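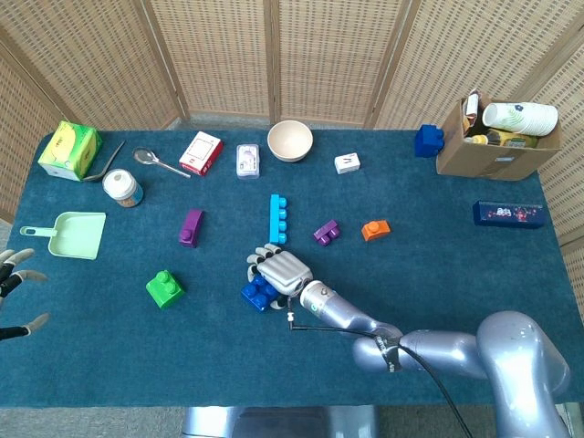 Vanags has finished the first round of recordings for Tedby, its program for teaching two-handed robots ordinary table work. The set holds 2,371 recorded tasks, gathered between spring and October at the company's workshop. Most of them are small jobs such as picking up toy building blocks from a carpeted table, with a dustpan, a spoon, a ceramic bowl and other household things left close by so the hands have to work around them.

Each task is performed under the control of an operator, and the arm positions are saved along with the video. Eleven operators took part. Attempts that go wrong are kept in the set and labeled, and 232 of the recordings fall into that group.

"We move the objects between takes and we don't tidy up much," said Baiba Org, who leads recording at Vanags. "A block lying on its side is a different problem from one with the studs up, and we want plenty of both."

The recordings will be used to train Ornis, the company's control software. Pimutik, which handles labeling for the program, has checked the start and end points of every task.

A second round will add drawers, lids and folded cloth. Vanags expects to share some 202 sample recordings with partner labs before that work begins.

Press contact: Baiba Org, Vanags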